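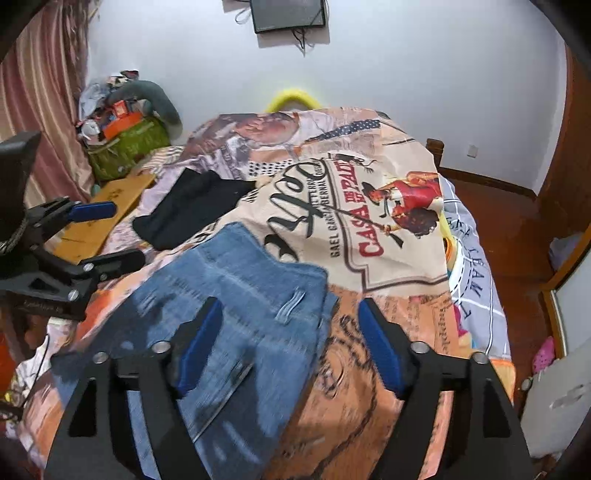
Laundry at our place in Plindville gets folded on the bed in the back bedroom. The dresser top is too small and the kitchen table is usually in use by the time the dryer stops. A bed is a good height for it, and the clothes have to pass through that room anyway. The printed blanket stays on while we work, the one with the vintage poster artwork and CASA DE PADI in red letters, and the jeans go down on top of it. Denim is the first thing to get folded in our house, and the black clothes come after. This page follows one wash day from the basket to the shelf. Only the folding has a picture so far, and the other entries are notes until the rest of the gallery is filled in.

Sorting
Three piles: denim, darks, everything else. Towels are done on their own day. Pockets are checked at this stage, and coins go in the jar by the door.

Washing
Cold water for denim, inside out, zipper closed. The machine is a Furtado, bought used, and the short cycle is enough for most loads.

Drying
Jeans come out of the dryer after 15 minutes and finish on the line. Shirts get 10 minutes and then go straight onto hangers.

Folding denim
Lay the jeans flat and smooth the legs with the side of your hand. Put one leg over the other, tuck in the point at the seat, and fold up from the hem in thirds. Belt loops should lie flat or they leave a mark on the pair stacked above.

Folding darks
T-shirts are folded in half lengthwise, sleeves in, then in thirds. Sweatshirts are done the same way with the hood folded down first. Lint is easier to brush off before folding.

The shelf
Stacks are kept to 6 pairs. Anything taller leans, and the bottom pair never gets worn. The shelf unit is a Zirnis with the back panel left off.

The blanket
It gets a gentle wash by itself and is dried flat over two chairs. We keep it out of the dryer on account of the print.

Mending
Loose buttons and pulled loops go in a separate bag. Once it is full it goes to Trevero, the alterations counter next to the post office. They usually have things ready by the end of the week.

Last updated in December. Gallery views: 2,036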